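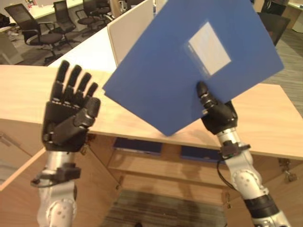
Blue folder at the records desk, one hand holding and one hand open.

Tidham office, records and intake group
Minutes of the December meeting
Start: 9:30 a.m.
Chair: Amancay Zúñiga
Notes: Stanisława Szulc

1. Last meeting's minutes
Approved with one fix. The Esley boxes went to the second floor, not the basement.

2. Folder handling, where we are
Amancay opened with the good news. The robot is now doing the morning folder round at the wood desk with a person on call instead of a person standing next to it, and the group was really pleased to hear it. In the last full week it handled 100 folders. Of those, 41 were the older Bavetti files, which have softer covers and have been the hard ones all along. Three had to be redone by hand, all three from the Bavetti set.

Stanisława said the difference at the intake end is huge. She used to lose the first part of every morning to bending down to the low shelf and back up again, and now she starts on client questions as soon as the phones open. Two others said the same thing in different words (knees were mentioned, a lot).

Question from the floor about speed. A person is still faster on a single folder. Agreed that this is fine for the morning round and not fine for a rush request, so rush requests stay with people.
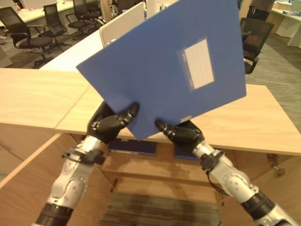
3. Labels
Stanisława asked for one labeling rule before the Manurung files come over, because right now every team does it differently and whoever is on call ends up sorting it out. Long discussion, good ideas. With the folder held in both hands like this, one at each lower corner, the white label pocket on the front stays clear of the fingers, so the group wants the label there on everything and no stickers along the bottom edge. Manurung is sending 70 folders in the first batch. Amancay will ask them to use the pocket from the start, and Stanisława offered to write up a half page with the rule and send it to both offices.

4. Jobs and hours
Amancay repeated what was said in the fall: no hours are being cut on account of the folder work. What changes is the mix. Less fetching, more checking and more time with clients. The on-call role rotates, and everyone in the group gets the training, including part-timers.

There was some worry that checking all day could get dull. Fair point, and written down here so it doesn't get lost. Suggestion to cap checking at two hours in a row. Agreed to try it for a month.

Also asked: does on-call count toward the pay step? Amancay doesn't know yet and will find out.

5. Esley visit
The Esley office wants to come see the morning round. Everyone in favor! Stanisława will host and would like at least one other person from intake there to talk about the day-to-day side, the annoying parts too.

6. Other
The error log is up to 47 entries. Most are one-liners, but they have been super useful, so please keep writing them, even for small stuff.
Parking passes are at the front desk.

To do
Amancay: Manurung label request, pay step answer
Stanisława: half page on labels, Esley visit
All: error log, sign up for on-call training

Ended 10:40 a.m.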